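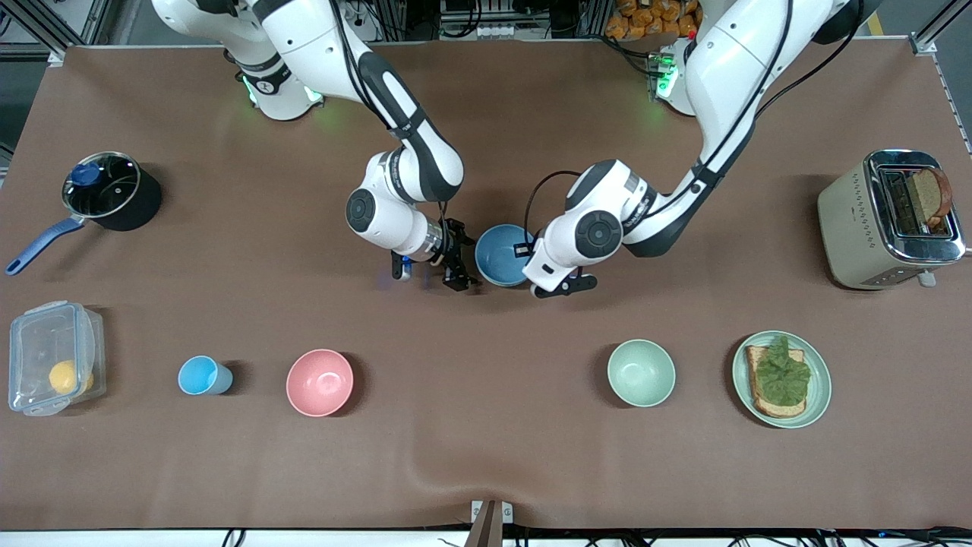 ## Two-arm handover faults (Delow cell)

**Why did both arms stop at the bowl?**
Grip force on the left arm dropped below the threshold for 2 seconds, and the controller held both arms.

**The base lights are green. Can I reach in?**
No. Green means drives enabled - press the stop first.

**How do I clear fault 17?**
Jog the right arm clear, then the left. Reset once. If it returns, call Uwe Oltmanns.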